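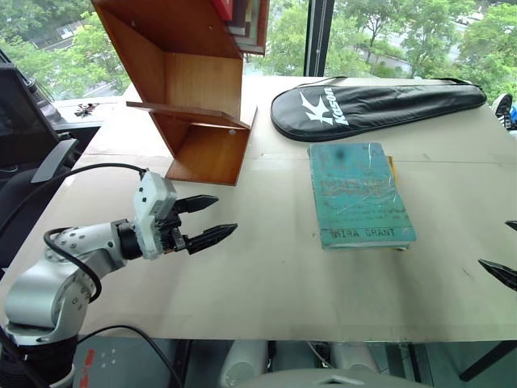 November, late afternoon
by Uyên Đoàn

Home — Stories — Serials — About — Submit

The Load Table

Chiến Đoàn had allowed two hours for the shelf. The flat at Plarnlow was to be handed back at six, and the schedule taped inside the kitchen cupboard gave the books forty minutes, the sports things ten, and the shelf itself the remainder.

His father's inventory ran to 617 entries. It had been typed in three columns: item, position, condition. Position was given by compartment and then by distance from the left-hand side. The teal book was entry 192. Its position was recorded as "middle, 55 mm". Its condition was recorded as "not to be lent".

He put it on the table and went on with the list.

The racket bag was not on the list. Chiến checked under R, then under B, then under S in case his father had filed it as sports. He put the bag at the far end of the table, at the back, and wrote "unlisted" on a strip of tape. The tape would not hold on the bag. He stuck it to his sleeve.

At four the buyer from Ung telephoned. She wanted the dimensions of the shelf again. He read them out. She asked whether the wood was red or brown.

"Reddish-brown," he said. "It has a gloss on it."

"And the boards are level?"

He looked at the boards. His father had fitted them himself, over a winter, using a method from the Trirno handbook which he had later described in writing to the publisher as unsound. One board had a slope. A marble placed at the high end reached the low end in under a second. There was an entry for the marble, too, and it had been found where the entry said.

"One isn't," Chiến said.

"By how much?"

"I would have to measure."

"Then measure," she said, and gave him until five.

The level was in the van. He used a glass of water and a ruler instead, and got two answers which disagreed. He wrote both down. It was the sort of thing his father would have done, except that his father would have gone on to a third.

He opened the teal book to rest the paper on something firm. On the inside cover was a table in pencil. The rows were years. The columns were headed "left" and "right", and under them were heights in millimetres, taken at each end of the same board. The first row was level. Each row after it differed from the last by a small amount, always on the same side. Against the fourth row his father had written: "Cause: U. climbs on it to reach the rackets." Against the fifth: "Corrected wall bracket. Did not correct U."

There were eleven rows. In the last, the difference was the same as in the row before, and the note said: "No change. U. has moved out."

Chiến telephoned the buyer at ten to five and gave her the figure from the last row.

"That's quite a slope," she said. "Could you plane it flat before I come?"

"No," he said.

She took something off the price. He accepted this and entered it on the schedule. Then he rang his sister, who was at work at Zendside and could not talk, and asked her whether she still played.

"Played what?"

"There's a bag here," he said. "It isn't on the list."

She was quiet for long enough that he checked the line.

"It was never his," she said. "He only listed what was his."

He added the teal book to the bag, although it fitted badly, and put both by the door. Against entry 192 he wrote "lent", and the time.

Comments

plumbline_k: The glass of water method does work if the glass is wide enough. Liked this one.

Moss: "Did not correct U." got me. My mum kept a log of the boiler like this.

tern55: Is the handbook going to come back in a later story? I'd read the letter to the publisher.

Uyên Đoàn: It might, tern55. I have a draft of the letter and it is far too long.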